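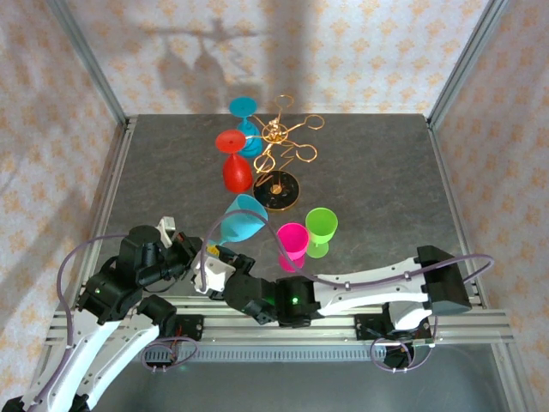
Wire wine glass holder leans when loaded on one side - is there a correct loading order?

Posted in Kitchen & Dining > Storage and Racks

I have a countertop wine glass holder, gold wire, with curled loops that branch off in different directions above a round black base. The glasses hang upside down with the stem in the loop and the foot resting on top of it. Mine are plastic, one of each color: turquoise, red, light blue, pink and green. The holder was sold under the name Bristano. The glasses are Nomach and were bought separately, so nothing says the two were meant for each other.

When I put the turquoise and red ones on first they end up next to each other, on the same side. The holder then has a visible lean toward that side. It has not fallen over. If I keep going on that side, the bowls touch and the next stem has to be threaded in at an angle, which pushes the whole thing across the table.

What I have measured so far, on a kitchen scale and with a tape:

Holder, empty: 339 grams
One glass, empty and dry: 84 grams
Center of base to edge of base: 2 inches
Center of base to the stem of a glass on the outermost loop: 3 inches

The glasses are close enough in weight that I used one figure for all of them.

I would like to know whether there is a standard order for filling a holder like this, whether the lean is a stability problem or only a cosmetic one, and whether plastic glasses are a poor match for a rack that was probably designed for glass. The instruction sheet has a parts drawing and a cleaning note and does not mention loading.

The surface is hard and dark gray with a stone look. I have no reason to think it is out of level but have not checked.

- stemside

flatwork_tom

Put one on the left, then one on the right. Keep going like that. If it still leans, put museum putty under it.

ledger_and_lathe

Your numbers are enough to settle the stability part.

Take the edge of the base as the pivot. The holder's own weight acts near the center, 2 inches inside that edge, so it resists tipping with 339 x 2 = 678 gram-inches. A glass on the outermost loop hangs 3 inches from center, so 1 inch past the edge, and contributes 84 x 1 = 84 gram-inches the other way. Divide one by the other and you get 8 glasses, all at the worst position, before it is on the point of going over. You don't own that many. Statically it is fine.

This assumes the empty holder balances over the middle of its base. With asymmetrical wire it won't do so exactly, but the error should be small against a margin that size.

So the lean comes from somewhere else. Candidates, in the order I would check them:

Joint at the base. Most of these have the wire going into a small fitting at the center of the base, held from underneath by a screw or nut. If it is loose, the upright tilts and the base stays flat. Hold the base down with one hand and move the top of the wire. Any play you can feel is the fault. Tighten from below, by hand first and then a quarter turn with a driver. More than that can strip the thread.

Feet or pad. Turn the holder over and look at the underside. A felt disk that has come partly unglued gives you a soft side. Peel it and replace it with a full-size one. Do not stack small dots on top of it.

Wire flex. Thin looped wire deflects under load and comes back when the load is removed. If the base is flat and the joint is tight, the remaining lean is flex, and it is cosmetic.

On loading order, I don't know of a standard. What works on branching racks is to fill the inner and rear loops first and finish with the outer front ones, alternating sides as you go. The side alternation is for balance. The back-to-front part is for access, and on your rack it probably matters more, because a hanging bowl is much wider than the loop that holds it and blocks the path to whatever is behind it.

Thread the stem in horizontally from the open side of the loop with the foot clear above the wire, then lower it. If you have to tilt the glass, the path is already blocked and another one should come off first.

stemside

Checked the joint. There was a small amount of play at the center fitting and a quarter turn removed it. The pad underneath is flat and fully attached. The remaining lean is less than before and goes away when the glasses come off, so by the above it is flex.

I have not managed the alternation yet. With the turquoise and red ones hanging toward the back left and the light blue one in front of them, the group is still crowded to one side and there are open loops on the right. Pink is the next one to place. The loops on the right project outward at different heights and I can't tell which of them are meant to take a stem and which are decoration.

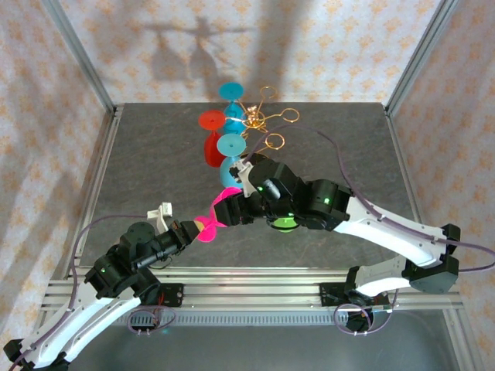 corkboard84 measures the opening of the loop against the stem and ignores the shape. A loop that holds a glass has a gap wider than the stem and a curve narrower than the foot, so the foot can't drop through. Cut a strip of card to the width of your stem and try it in each opening. Where the card won't pass, it is ornament. On the Gündoğdu holder I had before, several of the curls failed that test and I had been forcing a glass into one of them since December, which opened the wire up permanently.

On plastic versus glass: the lower weight helps you. The drawback is that molded stems can be thicker than blown ones and some carry a seam line that catches on the wire. If a stem drags, turn the glass a quarter turn and try again before pushing. Coated wire scratches clear plastic less than bare wire does, but any of it will leave a mark near the foot eventually.

I would also leave some space between bowls if they go up damp. Bowls that touch hold water at the contact point. Dry them rim down on a towel first. I use the Jundeo ribbed mat, a dish towel does the same job.

If you run out of usable loops, stand the last glass upright next to the base. It takes less room than forcing it in.

flatwork_tom

Putty works too.

stemside

The card test rules out the smallest curls. One loop on the right passes and is at a usable height, so pink goes there and green is next. Leaving this open in case someone has the same holder and a proper diagram.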